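Call for Participants: Faith, Family and the Law Listening Circles

Posted 12th May by the Catudik Center for Public Conversation

If you have ever sat at a holiday table and watched a perfectly good meal go quiet because somebody mentioned a bill in the state legislature, you already know why we started this project, and you may be just the kind of person we would love to hear from.

The Catudik Center is looking for people of all faiths, and people of no faith at all, to take part in a new round of listening circles on how religious belief shapes the way we think about lawmaking. We want to talk about marriage, schooling, end-of-life care, days of rest, prayer at public meetings, and the many other places where what we hold sacred bumps up against what we put on the books. You do not need to be an expert. You do not need to have your mind made up, and if you have made it up very firmly indeed, please come anyway, because we need you too!

Our first round was held last year under the guidance of Eleni Kadrić, who is still with us and still brings the almond cookies. Those conversations were slow and sometimes awkward, and more than one of them ran well past the time we had booked the room for. They also produced a set of notes that several local lawmakers' offices asked to read (with every name taken out, of course). This time we would like to go further, and hear from people who were missing from the table before: younger parents, retired clergy, people who have changed their religion or left one, and folks who work evenings and could never make the old schedule.

What taking part involves

Each participant joins one circle, and each circle meets 5 times over the course of the season, beginning in June. A meeting lasts two hours with a break in the middle. You will be in a small group with a trained facilitator, and you will stay with the same people all the way through, so that by the third meeting or so you will have gotten used to one another's voices.

Before the first meeting we will ask you to fill out a short form about your background and to have a friendly phone call with one of us. Between meetings there is a little reading, usually a page or two, and always in plain language. We may send you the text of a proposed law, or a sermon, or a letter to the editor. You are welcome to write down your thoughts beforehand, and plenty of people do, but we will never collect homework or put anybody on the spot.

The circles are recorded in sound only, and the recordings are typed up by our own staff. Once the typed version has been checked, the recording is erased. Your name will not appear in anything we publish. If you say something one evening and wish the next morning that you had left it unsaid, call us and we will take it out, with no explanation needed on your part.

Where we meet

Circles will be held in the Grunum Building, in the meeting rooms on the ground floor, and there is one online circle for people who cannot travel. The building has step-free access from the parking lot, and the bus stops right across the street. Come in by the side entrance after office hours and follow the paper signs. Coffee, tea and something to eat are provided at every meeting, and Madalena Aguiar, who looks after all our catering, would be very glad to hear in advance about allergies, fasting days and dietary rules of any kind.
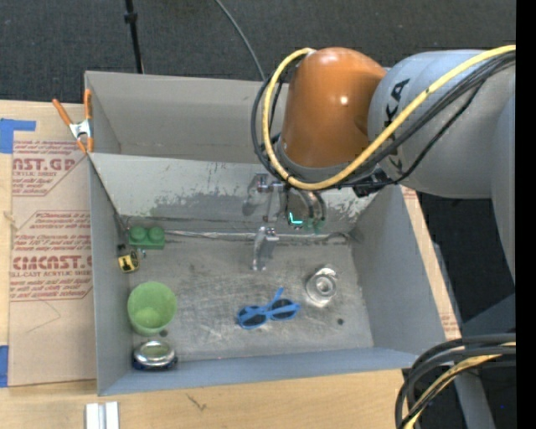
Who can apply

You should be 18 or older, live in the county, and be able to come to all of the meetings, or at least to make an honest try at it. We know that children get sick and cars refuse to start. You do not have to be a registered voter or a citizen. Circles are held in English, but if you would feel more at home with an interpreter beside you, please tell us on the form and we will do our best to find one.

We do ask that elected officials, candidates for office and paid lobbyists sit this one out. There will be an open evening for them later on, and they are warmly invited to that.

What we ask of you

Mostly, we ask for patience. You will hear things you disagree with, and some of them may touch on matters very close to your heart or your family. Our facilitators will step in if anyone is insulted or shouted down, and you may leave the room at any point and come back when you are ready. Matilde Henriques, who trains the facilitators, likes to have a quiet word with each group before it begins, and she will give you a number where you can reach her directly if something is bothering you.

Payment and expenses

Every participant who completes a circle receives $200, paid by check after the last meeting. Bus fare and parking are covered separately, and we can help toward the cost of child care if you let us know before the first meeting. The payments are made possible by a grant from the Yazdani Fund, which has no say in whom we choose or in what we write.

How to apply

Pick up a form at the front desk, or call the office and we will gladly mail one to you. Over 500 people asked about the last round, so we cannot promise everyone a place, but each form is read by two of us and everyone gets a reply. Please return yours before the end of the month.

Questions can go to Hongmei Peng at the front desk, who knows the schedule better than the rest of us put together. If she is away, ask for Erlinda Aquino. Congregations, clubs and student groups who would like a stack of printed flyers can ask either of them, and please do say whether you want the large-print version.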